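Marker and floor rules for handheld gripper sessions?

Chrysoula Margaritis
January 8, 2020
We are drafting a work instruction for two-handed demonstrations with handheld grippers, each carrying a fiducial cube. Sessions run 15 minutes. Is there an accepted rule for marker visibility and for the floor area? The Raltdale checklist covers fixed arms only.

Spyros Dimitriou
Depends on your tracking software. We just wipe the cubes and start.

Helju Koppel
I know of no published standard for this. Our internal rules at Grastbridge:
Inspect each cube before a session. Replace any with scratched or lifted print.
Keep sleeves above the elbow.
Reject a take if either cube is hidden for more than 2 seconds.
Clean the jaws after any contact with food and log it.
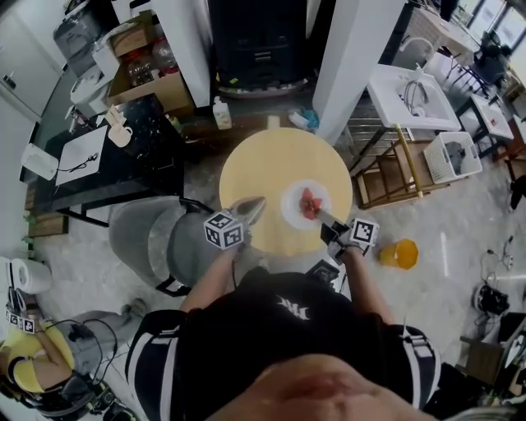

Floor clearance should be a separate line in the instruction, signed off before each take. We require 18 inches clear on all sides of the table, with cables routed outside that zone. The orange cup lying on its side to the right of the round table would fail our check, and the black cables farther right would need to be measured. Chairs go on the same line, including the gray one on the left.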